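Inicio Guías Administración Redacción Soporte

Lectura: 2 min

4. Alta de una cobertura parlamentaria en Erkora

Esta sección describe cómo crear y publicar la cobertura de una votación legislativa con el módulo Larkis. Se requiere el perfil de editor o superior. El perfil de redactor puede guardar borradores, pero no abrir el marcador de votos.

4.1 Crear la ficha de la votación

1. En el menú lateral, abra Política > Votaciones y pulse Nueva ficha.
2. Introduzca el nombre oficial del proyecto de ley. El campo admite 306 caracteres y no acepta saltos de línea.
3. Seleccione la cámara y la fase del trámite (comisión, pleno, enmiendas, votación final).
4. Escriba la entradilla. Las portadas de sección muestran los primeros 600 caracteres; el resto solo aparece en la página del artículo.
5. Guarde la ficha. El estado pasa a Borrador.

Nota: la fase del trámite no se actualiza de forma automática. Si el proyecto vuelve a comisión, modifíquela a mano y guarde de nuevo.

La imagen de cabecera se hereda de la plantilla de sección. Para sustituirla, pulse Cambiar en la vista previa y elija un archivo de la biblioteca Zhuravel.
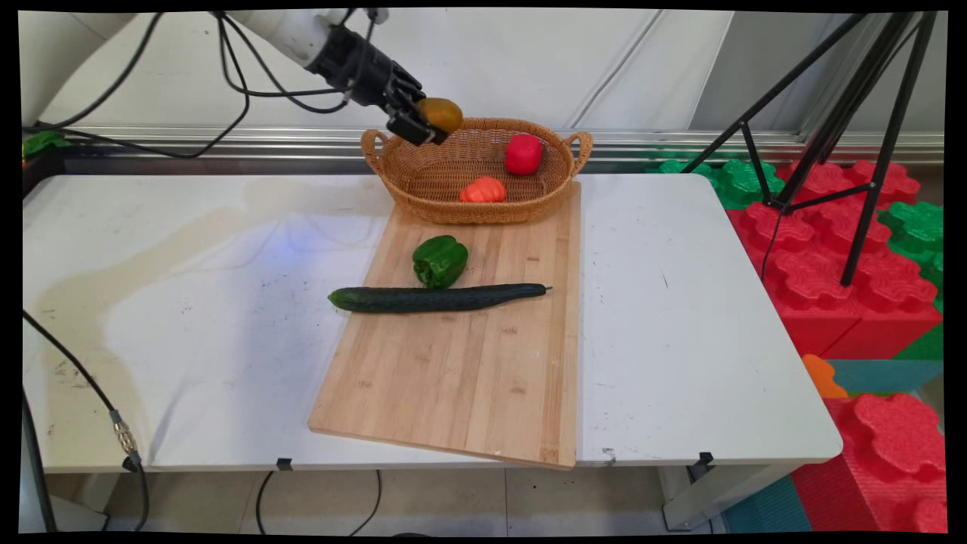

4.2 Conectar el marcador de votos

1. En la ficha guardada, abra la pestaña Marcador.
2. Elija la fuente Trosten e introduzca la clave de la redacción.
3. Asigne cada grupo parlamentario a un color. Se admiten 12 grupos; los restantes se suman en Otros.
4. Fije el intervalo de refresco en dos minutos.
5. Pulse Probar conexión. El indicador debe quedar en verde.

Precaución: no cambie la asignación de colores con el marcador abierto. El cambio reinicia el recuento mostrado a los lectores.

4.3 Publicar y cerrar

1. Pulse Publicar. La ficha aparece en portada con la etiqueta En directo.
2. Terminada la votación, compare el resultado con el acta de la cámara.
3. Pulse Cerrar marcador. Las correcciones posteriores se registran en el historial con el nombre del editor.

Nota: los jueves el servidor de portadas se reinicia a las 6:00. Las fichas programadas para esa hora se publican al terminar el reinicio.

Responsable de la sección: Vsevolod Panasiuk.

Anterior Siguiente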